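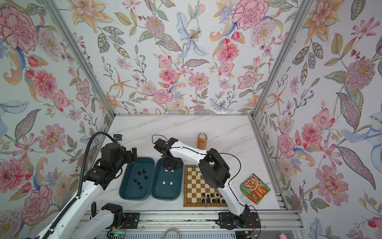

*Pale flowers on the walls, grey-veined marble below.*

# A Good Word for Flowery Paper

My grandmother's back bedroom had roses on all four walls and, because my grandfather had been left with half a roll and hated waste, on the inside of the wardrobe as well. I used to lie in bed with a cold and follow one particular stem up to the ceiling, where it met another stem that had nothing to do with it, and I remember feeling rather sorry for them both. For years after I left home I lived with plain white paint and thought myself very grown up.

Well, the flowers are back, and I for one am delighted. I spent a happy morning in September at Prosby, a narrow shop with a bell on the door and pattern books piled up the stairs, where Ingvar Arnardóttir has been selling and hanging wallpaper long enough to have papered some houses three times over. He told me that people used to come in asking for grey. Now they arrive with a cushion under one arm, or a plate, or (this was his favourite) a pressed pansy in an envelope, and want something to go with it.

His advice is to start small, though he is quite capable of talking you into the hall by the time you've had your second cup of tea. A downstairs loo is the usual place. A larder is better, he thinks, and he showed me a Skindero pattern of trailing berries that would make me want to tidy my jam jars. It costs 60 pounds a roll, so I have not yet tidied my jam jars.

We got on to mistakes, as you do. He once hung 4 drops of a very expensive bird paper before the customer came in from the garden and pointed out that the herons were flying backwards! They left it. She grew fond of it, and when she sold the house the new people asked for the name of the pattern. Corners are his other great worry. Old houses lean, and if you trust the corner instead of your plumb line, every flower on the next wall will lean along with it. He measures at the top, the middle and the bottom, cuts to the widest, and turns only a sliver of paper round the edge before starting afresh on the other side.

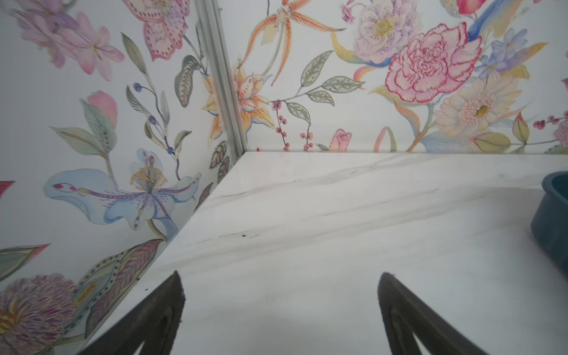 Can you hang new paper over old?

It's better to strip the old paper first, as fresh paste can loosen what is underneath and bring both layers away together.

I took that to heart when I finally did my own spare room, and scraped for two long evenings with the wireless on. Under the woodchip I found green stripes, and under the stripes, behind where the bed goes, a patch of small blue flowers no bigger than a tea tray. I have papered round it with a soft Hunden meadow print and put a little picture frame over the old piece, and visitors are made to admire it before they are allowed to put their bags down.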